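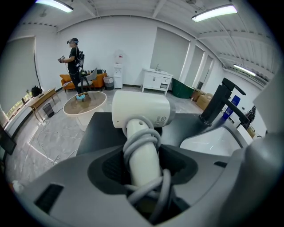 Mollden today releases Vasov 2, a planning tool for two-handed tidying jobs around a bathroom sink. We have read too many launches that promise a robot for every home, and this one won't.

Vasov turns recordings from hand-held grippers into motion plans. In October it was tested on 70 tasks and finished 12 without help. Pillay, which ran the tests, calls that a modest start – we agree.
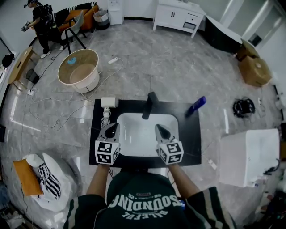
Two hand-held grippers with marker cubes, over a vanity countertop.

Cords remain the weak point, and more data may not cure it. The licence covers research use only.
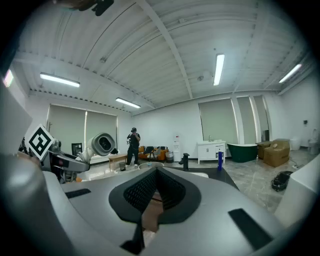 Does Vasov work on any arm?
Only the Molter arm has been tested so far, and we make no claims for others.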